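Search posts, people, tags
Search
Clear

Shazia Usmani
Thread

Okay friends, I promised a thread on how I finally dealt with the bead and button situation, and it's getting long in my drafts, so get a drink and settle in. It's mostly about little plastic boxes with compartments. I have a lot of feelings about little plastic boxes with compartments.

Some background for the new people (hello, welcome!). I sew, I mend, I stamp cards, and for a while I made earrings with my cousin Fouzia Jafri, who has much better taste than me and much better eyesight. All of those hobbies make tiny leftovers. Jump rings, snaps, hooks and eyes, seed beads, the spare button that comes in the little paper envelope with every cardigan.

For years everything lived in jars. Jam jars, mostly, and one enormous pickle jar that still smells like dill if you put your nose in it. Jars look lovely on a shelf. Then you need one particular gray shirt button at 7 in the morning and you're pouring the entire jar out on a towel with your coat already on.

The pickle jar alone had more than 900 buttons in it. I know because my daughter counted them over school break and charged me for the service.

So in September I decided the jars were going. I gave myself a budget of 68 dollars for the whole project, boxes and labels and everything, and I want it on record that I stayed under it, even with the second trip to Bukhari for the labels I forgot on the first trip. (Bukhari is our local notions and fabric shop, for those not nearby. If you are nearby, go in the afternoon when it's quiet and ask to see the ribbon drawers.)

First thing I learned, and it took me a couple of tries: one giant organizer is a mistake for me. I bought the big Skirkon case with the carry handle and the removable dividers, and it's a perfectly good case! Very sturdy! But the dividers were a bit short, so the seed beads slid under them every time I carried it upstairs, and I ended up with a sort of bead salad. It now holds sewing machine feet and bobbins and does that job beautifully.

What I like are the small flat boxes with fixed walls, two rows of four compartments. Eight places to put things. I can remember eight places without reading a label, and when I'm done the box goes back in the drawer standing on its side like a book.

Fixed walls, fixed walls, fixed walls. I'll say it as many times as you'll let me. You lose the freedom to make one long compartment for your crochet hooks, yes. Your crochet hooks can live in a mug.

Get the see-through kind if you can, even if it's tinted. I went with smoky gray for the small boxes. Fouzia thinks the clear ones are prettier and she's probably right, but the gray doesn't show every fingerprint and I can still tell brass from silver through the lid.

A lid that opens all the way back and lies flat is worth paying a little extra for. My old ones stopped halfway, stuck up like a laptop screen, and I'd catch the lid with my sleeve and that would be that. Anyone who has picked up seed beads from a shag rug knows the mood I was in.

Now the surface, which I think matters as much as the boxes. I sort on a plain white board laid over the table. Ours is a light wood table and I love it, but a tan button on a tan table might as well be invisible, and anything round heads straight for the edge. On white, everything shows up, including the lint, so be ready for that.

Someone in the replies last time asked if a towel wouldn't do. It does stop things rolling! I used one for ages. Hooks and eyes grab onto the loops, though, and you spend half your evening unpicking them. A felt mat is kinder if you want something soft. For buttons alone I'd still take the board.

My order of doing things, since a few of you asked for it written out. I wipe the board. I open the empty box and put it toward the back, lid lying away from me, so the compartments are closest to my hands. Then I pour out a small amount. A small amount! A quarter cup, no more. I used to pour out the whole jar and then dinner would need the table.

Next I pull out the obvious ones. With buttons that means the shirt buttons, white and off-white, which were nearly half of everything I own. Then the big coat buttons, which don't go in these boxes at all because they won't let the lid close. They have a cookie tin.

Then I go by size, and only after that by color. I did it the other way first and it was so pretty, like a paint chart, and completely useless. When I'm mending I need something that fits the buttonhole. I can live with a navy that's slightly off. I can't live with a button that falls through.

Leave one compartment empty in each box. You will find a thing later that belongs with its friends. I filled all eight in my first box, felt very pleased with myself, and found a whole envelope of matching snaps in a coat pocket the next morning.

Labels: I use the small white Sturnach ones, written in pencil. Pencil! The contents change, and I don't want to peel and scrape every time. I put the label on the long side so I can read it when the box is standing up in the drawer.

I keep a soft block next to the board while I work, too. It's handy for changing my mind about a pencil label. Fouzia teases me that I use up more eraser than pencil, and having seen the state of my drawer, I can't argue with her.

The seed beads took the longest by a mile. Fouzia came over for those and brought her Clatlow scoop, a tiny triangular tray with a spout at one corner, and I've been trying to work out how to keep it ever since. We figured there were 4,000 beads in the first bag going by the packet, and I believe every one of them was a slightly different pink.

We sorted them over 3 evenings with tea and a very long conversation about whether her son should get a dog. (He should. The dog should be small.)

A thing we disagreed on: she keeps unfinished projects in the boxes too, one earring's worth of parts in each compartment. I tried it and forgot what every single one was supposed to be. If you have that kind of memory, it's a wonderful system and I envy you.

To Priming-the-Pump questions about kids helping: yes, from when they can be trusted not to taste things. Mine likes doing the snaps, because they come in pairs and she can check whether each one has its partner. The lonely halves go in a dish by the window and about once a month one of them gets married off.

What's left for me is the thread drawer, which I'm not ready to discuss, and the zippers, which I've rolled up with rubber bands and am pretending are finished. There's also one more gray box waiting for the hooks and eyes. If you have a good way of keeping hooks with their own eyes, please tell me, I'm all ears and I have fresh tea.

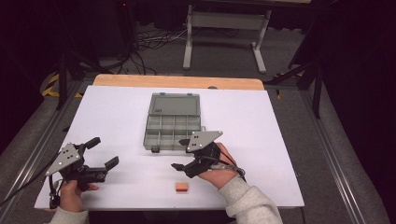
Next gray box, open on the white board and ready for filling.

More from Shazia Usmani
What I keep in the cookie tin
Mending a cardigan elbow, slowly
Ribbon drawers at Bukhari, a love letter
Card stamping with leftover ink pads

Contact | Copyright Shazia Usmani | Back to top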